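Fendley Family Traditions Project
Progress report to the Kokkonen Fund
6 March 2020
Prepared by Isla Waaka

1. Work completed

The project supports families in Fendley who want to keep up home-based holiday customs with their children: ornament making, baking, card writing and the reading of family stories. Enrollment closed at 40 households, against a target of the same number. Each household received a craft kit and a blank record book.

Sixteen sessions were held in the Mestier building. Attendance was steady except at the two paper lantern sessions, which overlapped with school concerts. Rizwan Cassim rewrote the lantern instructions after the first one - the folding steps were out of order - and the revised sheet is now in all kits.

2. Record books

Households were asked to write down one custom per week, who took part and how long it took. Books have been returned by most households. Entries vary in length. Children under six mainly drew, and their pages have been scanned with the rest. Recipes make up the largest group of entries, followed by tree and window decorating.

3. Spending

Craft supplies came to $1,140, within the approved line. Postage ran over by $16 and was covered from the printing line. No change to the total grant is requested.

4. Open items

The salt dough ornaments cracked in several homes. A thinner cut and a longer, cooler bake will be tested before the kits are reissued. Two families asked for kits in Spanish, and a translation is in hand.

Towels on the table, green and pink among them. 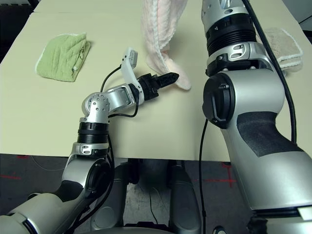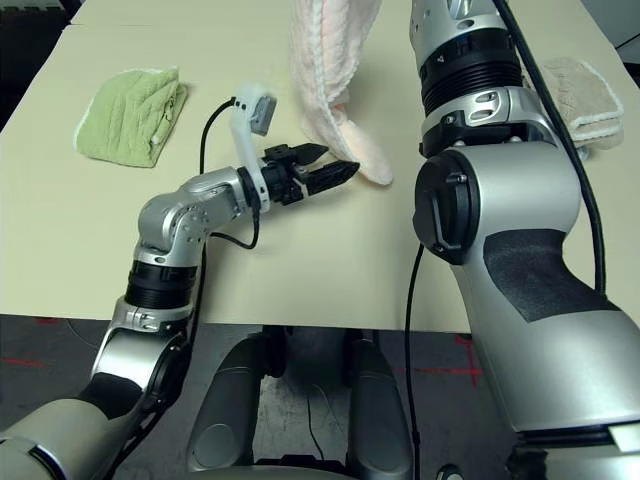 The printed collection of family customs, titled Dresura, is in layout. The first run is set at 100 copies, with one going to each household and the remainder to the school and town libraries. Page proofs will be sent to the Fund for comment before printing. Remaining record books are due by the end of March - late books will be scanned but left out of the printed edition.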